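How Things Get Onto a Store Shelf

Before you can buy a bag of anything, it has to travel. The last part of that trip is short: from a cardboard box to a shelf.
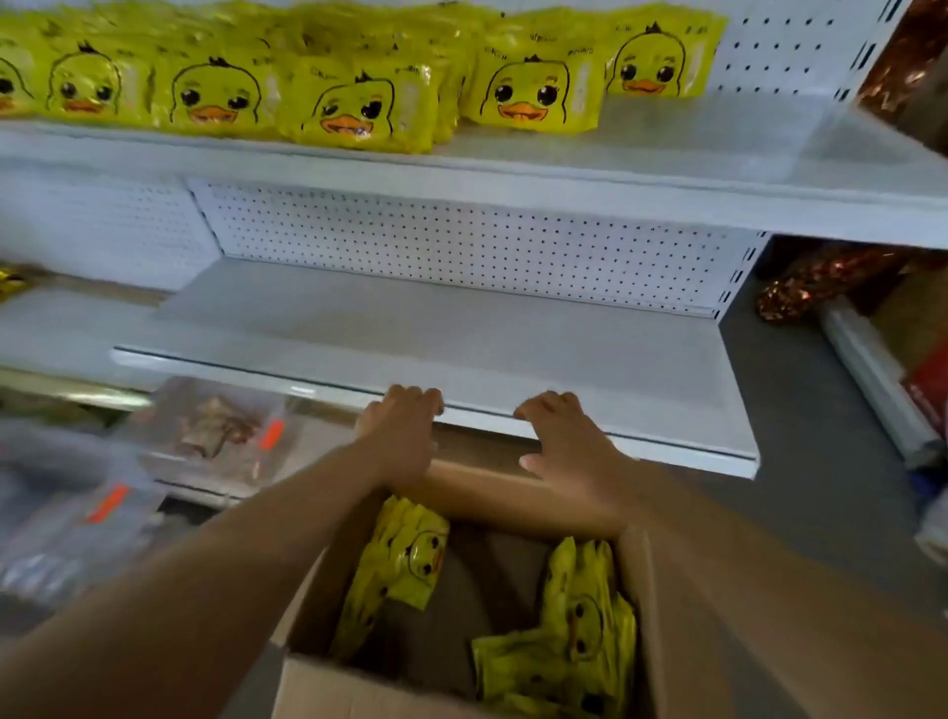
A reader of the Gutside children's pages wrote in to ask why stores do not just leave everything in boxes, as that would be faster. It would be faster for the store. It would be slower for the shopper, who could not see what was inside or reach it easily. Some very large stores do sell straight from the box, and their prices can be lower for that reason.

Most goods start at a factory. The factory puts single items into a case. A case is a cardboard box that holds a fixed number, often 12. Cases are stacked on a pallet, a flat platform with gaps underneath. The forks of a forklift slide into those gaps. One pallet may hold 50 cases.

12 x 50 = 600 items on one pallet

Pallets go by truck to a warehouse. At the Kedier warehouse, trucks from many factories arrive at one side of the building. Trucks to the stores leave from the other side. In between, workers sort the cases, as a small store does not need a whole pallet of one thing. It may need 19 cases of different things.

Each case has a bar code. A bar code is a pattern of dark and light lines that stands for a number. A scanner shines light on the lines and measures how much bounces back. Dark lines send back less light than light ones. The computer turns this pattern into the number, then looks the number up in a list.

At the store, the cases are opened and the items are put out. Many stores follow a rule called "first in, first out." Older stock is moved to the front of the shelf and new stock goes behind it. Food has a date printed on the package, and the older date should be sold first. If new bags always went in front, the ones at the back could stay there until they were too old to sell.

Shelf height matters too. Heavy goods usually go low, where they are safer to lift and make the unit harder to tip. Many metal shelves can be moved up or down. They have hooks that fit into slots in the upright posts.

Words to know

Stock: the goods a store has to sell.
Case: a box holding a fixed number of items.
Pallet: a flat platform for moving many cases at once.
Restock: to fill a shelf again.

Last updated 15 December 2018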